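Nesting bowls

Nesting bowls are bowls made in graded sizes so each one sits inside the next. I've collected them for 20 years, so forgive me if I gush a bit! Potters worked out the idea long ago, and most kitchens I know have a set somewhere (mine has far too many). 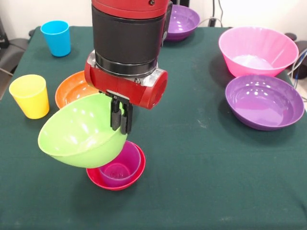 A lime-green bowl held at a tilt, with a small red bowl below.

The trick is in the wall. A bowl with sloping sides drops easily into a bigger one, while a straight-sided one tends to grab and stick. My old Staketti set has 12 pieces and stands barely taller than its largest bowl, and I love it for that.

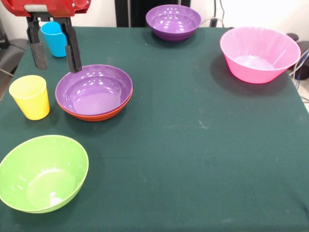
Camia Sârbu, Kitchenware Editor

Materials matter too. Plastic is light and cheap, glass lets you see what's inside, and glazed clay feels lovely but chips at the rim if you stack it in a hurry. I put a paper towel between my clay ones. If two bowls get stuck, pour cold water into the inner one and stand the outer one in warm water, then wiggle gently.

Sizes are rarely standard between makers, so measure the rims before you mix sets. The Clurov pattern, for one, won't sit inside anything else I own.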